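Linadex Hard Wax Oil: a review by someone who should have bought a tablecloth

Posted 20 Sep 2022

I have owned four tins of wood finish in my life and regretted three of them. The first went on a bookcase and never dried. The second turned a perfectly decent bedside cabinet the colour of a satsuma. The third I opened, sniffed, and gave to my brother, who I don't think has forgiven me. So when I say that the Linadex is the one I haven't regretted, you should bear in mind the standard of the competition.

Some background. Our dining table came from Henriques, the second-hand place behind the station that is only open when Mr Henriques feels like it. It had been lacquered at some point in the past by somebody with a grudge. The lacquer was yellow, and it was coming away in flakes the size of a fingernail, which tended to turn up in the butter. We lived with this for longer than I care to admit. Then, in May, my mother-in-law came to stay and found a flake in her trifle, and it was agreed (not by me) that I would do something.

I had planned to buy Plirkasitz, the stuff everyone on the woodworking forums goes on about. It comes in a very handsome tin. It also comes at a very handsome price, and the instructions run to a folded sheet the size of a road map, with a section on barometric pressure. I am sure it's wonderful. I am sure that the people who use it have sheds with heating.

What changed my mind was Florêncio Brandão, who lives two doors down and restores church furniture for a living. He looked at the table, looked at me, and wrote LINADEX on the back of an envelope in capitals, as one might for a child going to the shops.

What you get

A squat tin with a pry-off lid, a small square of white pad, and a leaflet of one page. The pad is useless. It sheds. Throw it away and use an old cotton shirt, cut up, with the buttons off. The leaflet is clear enough, though whoever translated it believes that wood has "a hunger" and that you must "listen until it is finished". I listened. It took the first coat very quickly and the second hardly at all, so perhaps there's something in it.

The smell is mild. It is a bit like a cricket bat and a bit like the inside of a piano stool. It hung about for two days with the windows open, and my wife said she rather liked it, which is more than she said about the satsuma cabinet.

Getting the old stuff off

The Linadex people tell you to start with bare, clean wood, in the breezy way that recipes tell you to start with a boned duck. Taking the lacquer off was by a long way the worst of the job. I used a Peltik sander, the small green one with the dust bag that falls off. It fell off 17 times. I know because I kept a tally in pencil on the underside of the table, where it still is, and where I suppose it will puzzle someone at auction one day.

Go down through the grits properly. I skipped one on the first leaf of the table, thinking it would save an afternoon, and had to go back and do the whole leaf again when the scratches came up under the first wipe of oil. They were not there before. Then I wiped it and there they all were, like a bad fax.

Putting it on

This part was almost pleasant. You put on much less than you think. Then you take most of that off again. Florêncio put his head round the door during the first coat, said "Too much," and left. He was right. I wiped it back, let it sit overnight, rubbed it very lightly with a fine pad and did it again, thinner. That was it. Two coats, and the tin was still mostly full.

One word about the rags, and I am not being wry here. Oily rags can heat up and catch fire on their own if you leave them in a heap. Spread them out flat outdoors to dry, or put them in a lidded metal tin full of water. The leaflet says this in smaller print than the bit about hunger, and I'd like to swap the two over.

How it looks

I was braced for either the dull, thirsty look that some oils leave or the toffee-apple look of the old lacquer. Linadex comes in matt and satin, and I went for satin, mainly because matt was out of stock.

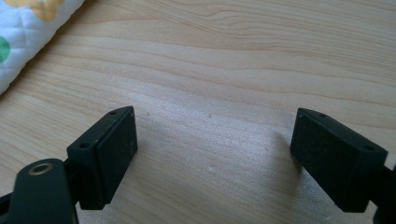

Satin is a word that manufacturers use for anything between a blackboard and a bowling lane, so I was pleased to find that Linadex means something fairly modest by it. The colour has stayed on the pale side too, which was my great fear after the bedside cabinet. You get beige and honey, with the darker streaks in the grain showing up a little amber, and where the daylight falls on it there's a soft, whitish sheen that stops well short of a mirror. It does show dust. I've come to accept that a table you can see properly is also a table you can see the crumbs on.

Living with it

Water beads if you catch it quickly. Tea is fine. Red wine left a faint ring which I got out with a rub and a dab more oil, and this is the real argument for the stuff: you can mend one patch without doing the lot. You can't do that with lacquer, as the trifle will confirm.

Hot dishes still need a mat. I put a casserole straight down to see what would happen, and what happened was a pale patch and a conversation. The patch mostly faded after another rub of oil. The conversation comes back from time to time.

It does want the odd top-up. The leaflet suggests once a year for a table. I expect I shall do it when I remember, which will be when someone is coming to stay.

The grumbles

The lid. Once it has been opened, it doesn't want to close, and if you hammer it shut it doesn't want to open. I now keep what's left in a jam jar, clearly labelled, on a shelf well away from the jam.

The pad, as above.

The website, which wanted me to create an account, confirm the account, and then take a survey on how I had found creating the account. I found it long.

Would I buy it again? Yes, though at the rate I'm using it I may never need to. The bedside cabinet is next, once I have bought a new dust bag for the sander and found out where one goes to be forgiven by one's brother.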